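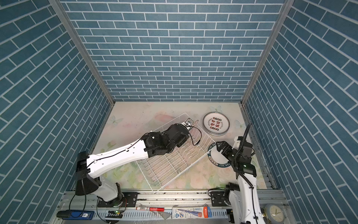

**Ticket:** Held-out plates score worse than the training plates, right gripper only
**Project:** Trellent (dish rack task, two arms)
**Opened by:** Bożena Zieliński
**Assigned to:** Henryk Czarnecka
**Status:** Open, workaround in place

Hi Henryk, and sorry in advance for the length of this one. You asked me to write down everything I tried, and I took you at your word!

The short version is that the policy we trained on 3,000 demonstrations does fine when the rack is nearly empty and gets worse as the slots fill up. Danuta and I ran 80 trials on the new checkpoint and 19 of them failed, nearly all on the right arm, and nearly all in the same way: the fingers close a little early and catch the rim of the neighboring plate instead of the one they were sent for. The left arm has its own small troubles, but I'll leave those for another ticket so this one doesn't turn into a novel.

**What I checked first**

- Finger calibration on both grippers. Both passed, and I ran the right one twice.
- Time stamps between the wrist cameras and the fixed camera. They line up.
- Mounting bolts on the front rail. All snug.
- The checkpoint itself. I reloaded the older one and the failures came back in the same spots, so I don't think it's a bad save. 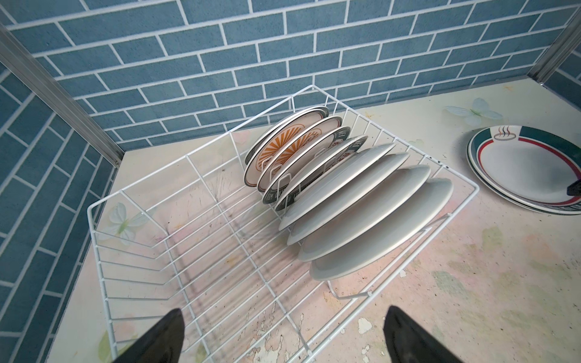
**What I think is going on**

Plain white plates seen from the underside give the wrist view very little to hold on to, especially when several of them lean one behind another. The decorated ones have a colored rim, and I suspect the policy has learned to look for that rim and use it as the edge. When I sorted the failures by plate, the plain ones came out well ahead. Kátia thinks it could also be the spacing between slots, and she may well be right — I haven't pulled the two apart yet.

**Workaround**

Kátia suggested masking the outer part of the wrist view during the last bit of the approach, so the policy leans more on the fixed camera for where the plate is. We tried it on the same set of starting positions and the early closing mostly went away. It does make the approach slower, and I don't love it as a permanent fix, but it will keep us moving. The switch is in the Metberg config under the approach settings. Please leave it on for now.
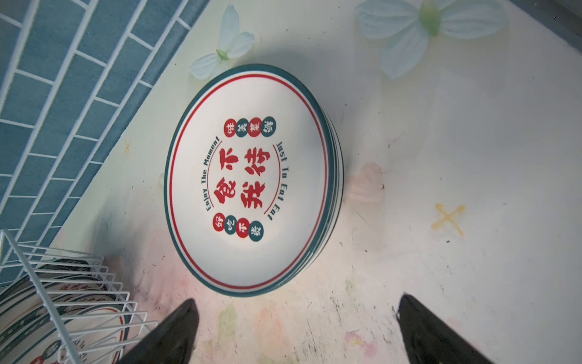

**Reply from Henryk Czarnecka**

Thank you, Bożena, this is just what I was hoping for, and please don't apologize for the length. I went back through the October logs after reading it and found the same early closing there, only we had filed it under "slips" and moved on. That one's on me.

Could you do one more comparison when you have time? Same rack, same slots, printed plates in one run and plain ones in the next, mask off for both. If the gap is still there I'll agree it's the rims. If it shrinks, I'd like to look at Kátia's spacing idea before we collect anything new. Wanda has offered to label the contact moments by hand, which is very kind of her, so please save the full wrist video as well as the summary.

**Reply from Bożena Zieliński**

Happy to! I'll keep the lighting and the rack angle as they are, and I'll save everything under the Trellent folder with "mask-off" in the name so Wanda can find it. Leaving the ticket open until both runs are in.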